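**Ticket: duplicate stock decrements after order import**
**Status:** Resolved, monitoring
**Reported by:** Shayne Goodwin, Gosside shop
**Assigned:** Wiremu Pearce
**Component:** Kekalis import job, Botudach inventory database

**Symptom**

Stock levels for the jewelry and gift categories drop by two for every unit sold online. In-store sales decrement correctly. First reported Saturday, after a bangle listed with 40 in stock showed 0 with only 20 sold.

**Environment**

- Storefront: Rebane
- Import job: Kekalis, scheduled every 15 minutes
- Database: Botudach, single node, nightly backup

**Log**

09:10 — Pulled the import log for the weekend. 1,257 order lines processed, no errors. Line IDs look unique on the Rebane side.

09:35 — Compared the Rebane export against stock movements in Botudach. 107 lines have two movements each. All 107 belong to products with a variant (size or finish). Products without variants have one movement per line.
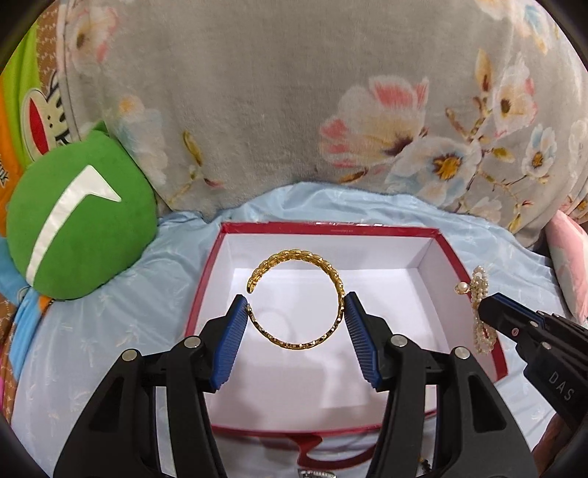
10:05 — Placed a test order for one bangle, medium. Two movements written four seconds apart. The first has the variant SKU, the second has the parent SKU. Both reduce the same stock pool.

10:20 — Repeated with a plain item, no variants. One movement, as expected.

10:50 — Checked the field mapping. "Decrement parent" is on. Shayne confirms it was switched on in November to fix a category report and left that way. The variants were moved to a shared pool last week, so the setting was harmless until then.

11:15 — Turned "Decrement parent" off. Restarted the import job. The category report still totals correctly — it reads from the pool now.

11:40 — Test order repeated. One movement, variant SKU only.

**Cleanup**

1. Paused the import.
2. Took a manual backup of the stock movement table.
3. Reversed the parent movement on each of the 107 lines. Did not delete rows; the audit export needs them.
4. Reindexed and resumed the import.

Bangle stock now reads 20. Shayne to recount the gift shelf before close and post any differences here.

**Open items**

- Import batch size is still 100. Not related, leave as is.
- Add a warning when two movements share one order line ID. Separate ticket to follow — W.P.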